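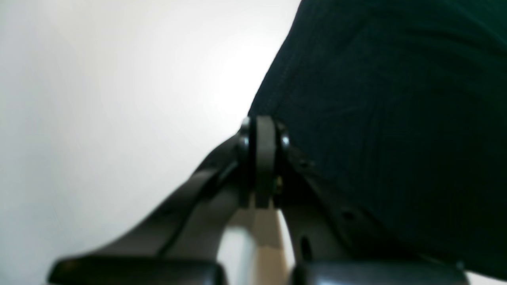 Chapter 4
Looking After a Two-Finger Gripper

Ask a technician which part of a robot wears out first and you will hear a lot about motors and cables. Then look at the robot. The part that touches the world all day long is the gripper, and it is one of the best places to learn maintenance because so much of it is out in the open. Links, pivots, bolts, pads: you can follow the motion from one end to the other with your own eyes. By the end of this chapter you should be able to clean, check and refit a two-finger gripper used on cloth, and you should be able to tell someone else what you found.

The machine we follow is the garment cell at Jullatine, a linen and uniform service where a single arm picks up clothing and moves it between stations. The cell is looked after by Delphine Begay, who has kept a paper logbook on it from its first shift. We quote from that logbook often. It is full of good habits, and a few mistakes she was kind enough to let us print.

Why cloth is hard on a gripper

A metal block has the same shape every time you pick it up. A jacket never does! It folds, bunches, slides and drapes itself over whatever is underneath, including the gripper. Loose material can rest right on top of a pivot joint, and every joint has bolt heads and edges that a thread could catch on. Lint is the other trouble. It is light enough to drift into any slot or hole in a finger link, and once it mixes with a little grease it packs down like felt.

Early in the logbook there is this entry: "Left finger slow to close. Pulled 3 threads out of the pivot. Closed fine after." The whole repair took her less time than writing it up. Had she gone straight to the motor settings, she could have lost an afternoon.

Keep that entry in mind as you read. Look first, clean second, measure third, and leave the settings alone until you have done all of those.

Words you will need

Finger: the moving arm that carries the grip out to the work.
Link: one of the stiff pieces that make up a finger or drive it.
Pivot: the joint a link turns on, usually held by a bolt or pin.
Pad: the replaceable piece at the end of the finger that meets the cloth.
Pinch: the grip made when two pads close on material between them.

A good pinch on fabric gathers a small bunch of cloth at the pad and holds it without slipping. In Section 4.2 you will test this by hand with a spring scale, a strip of cotton and a strip of heavy twill.

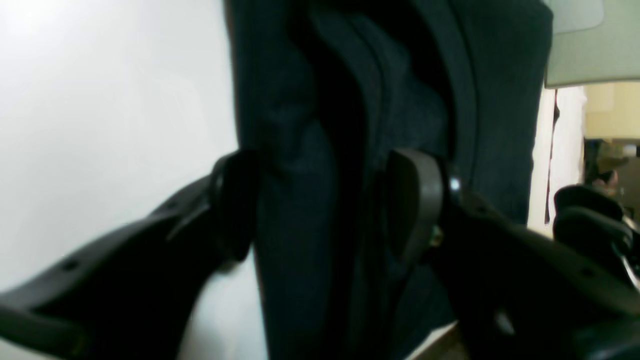

4.1 The Start-of-Shift Check

Lock out the power before your hands go anywhere near the fingers. Chapter 3 covers the full procedure, and your instructor will want to see you do it.

Start at the pads. Wipe each one with a dry cloth and feel for a shiny, hard patch, which means the surface is glazing over. Move up the finger and brush out any holes and slots. Finish at the pivots, where you check every fastener with a driver set to the torque in your gripper's manual.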